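Search this site Enter keywords Go

Last updated: March

Family Liaison Coordinator (part-time, term-limited)
Tran Unified Schools, Office of Family Partnership

Position summary
The Family Liaison Coordinator plans and runs the district's home-school contact program for grades 6 through 8. The program serves 1113 enrolled students at the Dollora and Sultetti campuses. The coordinator reports to Finbarr Ó Riain, Director of Family Partnership.

Duties
- Schedule and staff evening information sessions for parents and guardians, 6:00 to 7:30 p.m., at both campuses.
- Maintain contact records in Ereo, the district's messaging system, and correct undeliverable addresses each month.
- Arrange interpreters for conferences and enrollment meetings.
- Prepare printed notices on course selection, attendance, and elective programs.
- Submit a written participation report to the director at the end of each semester.

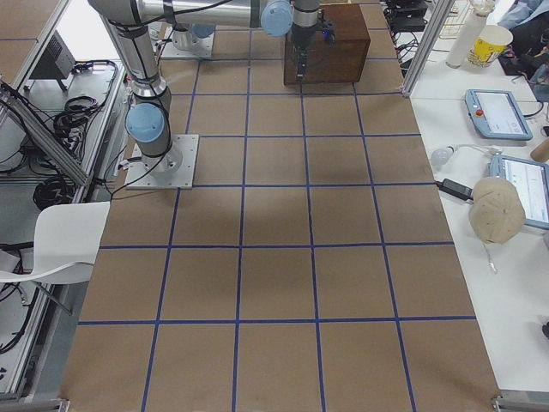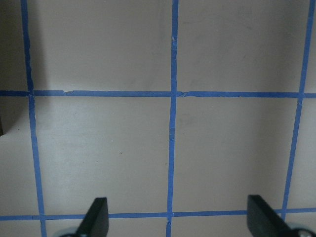
Minimum qualifications
- Associate degree, or 60 semester credits in education, social work, or a related field.
- Two years of work with families in a school, library, or public agency.
- Working knowledge of spreadsheets and mail merge.
- Valid driver's license. Travel between campuses is required and is paid at the district mileage rate.

Spoken fluency in a second language is preferred. Candidates who pass the district language test receive a stipend of $700 per semester.

Terms
The position is 10 months per year, 25 hours per week. Funding is approved for two school years. Renewal depends on enrollment and budget. A background check must be cleared before the start date.

To apply
Send a cover letter, a resume, and the names of two references to the Office of Family Partnership, Room 10, Dollora campus. Incomplete files are not reviewed. Interviews are held on campus and include a short writing task.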